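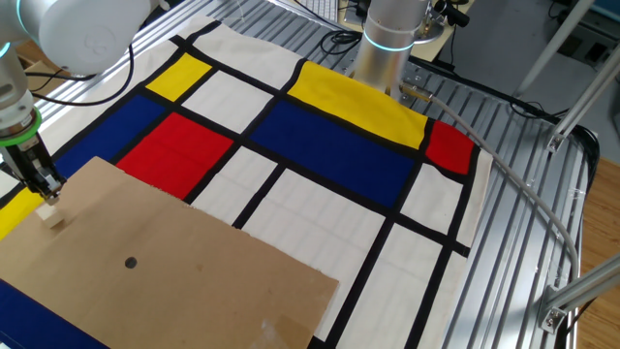

Cinzia Testa

Kurkik pattern notes, readme

Last touched Thursday, February 4, 2010. Read this before opening the spreadsheet please.

What it is

A list of printed furnishing fabrics sold through the market stalls in Banavley and Nosham, with one row per design. Grids, checks, stripes, big blocks of colour. Florals are in a seperate file and I haven't finished it. 101 rows at the moment. Started as my own shopping notes, then Raffaele Fiore wanted a copy for his curtain class, so it got tidied up a bit.

Files

patterns.csv — the main list
stalls.csv — who sells what, and which day they set up
washing.txt — my notes on shrinkage, not complete
old/ — leave alone

Columns in patterns.csv

code: mine, means nothing outside this list
family: grid, check, stripe, block, other
colours: plain words only. Red, yellow, dark blue. No "mustard" or "teal", we argued over those for weeks
line: thick, thin or none. Black outlines between blocks count as thick
repeat: in cm, measured flat along the selvedge. Blank if I couldn't find where it starts again
width: usable width, not what the label says
price: per metre, pounds
stall: matches stalls.csv

Known problems

Prices are from one visit and will be wrong by March.
11 rows have no repeat. Mostly the large grids with uneven rectangles, you need a long piece to see it and the stalls only had remnants.
Off-white and white are both down as white. Sorry. Too hard to tell under the market lights.
Two of the Bhatt designs are in twice under different codes. Will merge them when I work out which code Raffaele used in his handouts.
Wash notes cover 5 fabrics, all at 40 degrees, all in my machine. Don't rely on them for anything expensive.

Opening it

Commas between columns, no quotes. If the colours all land in one cell that's right, they're split by slashes. Excel likes to turn some codes into dates, so import them as text.

Using it

Copy it, print it, pass it round. Put my name on it if you hand it to a class. Corrections to me or Raffaele, with the code and the stall — "the blue one" doesnt help.

To do

florals
Nosham Saturday stalls
proper photos for the stripes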